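Questions people keep asking about the Grellumcombe fruit share, with answers. If yours isn't covered, write to Devendra Sachdeva at the usual address. He reads everything, and replies to most of it on Thursdays.

## Joining and paying

**What do I get?**

A bag of mixed fruit every week, packed in the old chapel and ready from four o'clock. Small bags suit one or two people. Large bags suit a family, or one person who has made a resolution.

**Can I choose what goes in?**

You can name one thing you never want to see. One. We used to allow three, and a household in Cludero Lane managed to exclude everything except pears and then complained about the pears.

**How many of you are there?**

We packed 1,503 bags in our first year and 2,802 in our second. At present we have 300 members and space for a few more, mostly on the Adugna Road round.

**Can I pause while I'm on holiday?**

Yes, with a week's notice. If you remember at the airport, ring a neighbour and make their day. We can't refund a bag that's been packed, and we've heard the one about the cancelled ferry.

## Keeping fruit at home

**Why did everything go soft at once?**

You probably put it all in one bowl. Apples give off ethylene, a gas that hurries other fruit along, and kiwis are very easily led. A mixed bowl looks lovely on a Sunday and needs eating by Wednesday.

If you'd like things to last, keep the apples in the fridge and leave the rest out until it's ready. If you've got kiwis like golf balls, do the opposite: shut them in a paper bag with an apple and check every day. People forget the checking. 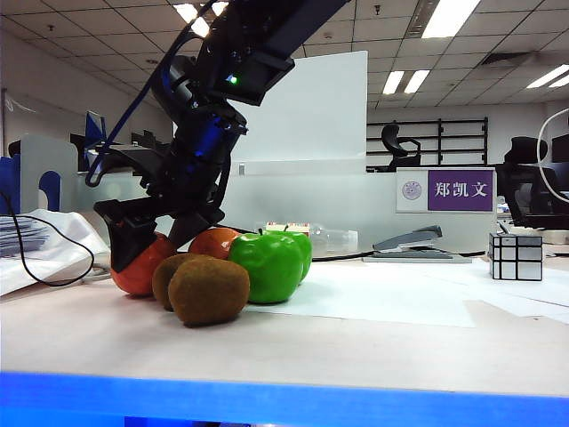
Tomatoes cause more arguments than anything else we handle. Keep them at room temperature until they're ripe, stalk end down if you can be bothered. Once they're ripe and you can't face another salad, a few days in the fridge won't ruin them, whatever your brother-in-law says. Take them out an hour before you eat them.

**Isn't a tomato a vegetable?**

It's a fruit to a botanist and a vegetable to a cook. Here it goes in the fruit bag when we've got too many.

**How do I tell if a kiwi is ready?**

Hold it in your palm and press gently near the stalk end. It should give a little, like the end of your nose. Please don't use your thumb, and please don't do it to every kiwi in the crate at the collection table. The person after you wants one without dents.

**Can I eat the skin?**

On a kiwi, yes. Rub the fuzz off with a clean tea towel first, unless you enjoy licking carpets. If kiwi makes your mouth tingle or swell, stop eating it and speak to a doctor; we're a fruit share.

**Should I wash it all when I get it home?**

Wash it just before you eat it. Damp fruit goes mouldy faster, particularly at the bottom of the bag where you won't look.

## Collecting

**I can't get there by seven. What happens to my bag?**

It goes to the community kitchen at Valosora House, where they make very good crumble out of it. You are welcome to buy a portion of your own fruit back on Friday lunchtimes.

**Do you deliver?**

Only on the Adugna Road round, and only to doors we can find. "The blue one" describes most of that street.

**Do you want the bags back?**

Desperately. We bought 800 cotton bags and could lay hands on very few of them by spring. Several have been seen on the beach. Return them washed, or at least shaken.

**Are you open over the summer?**

Yes, except the last week of July, when the chapel floor is being varnished and nothing edible should be near it. Members won't be charged for that week.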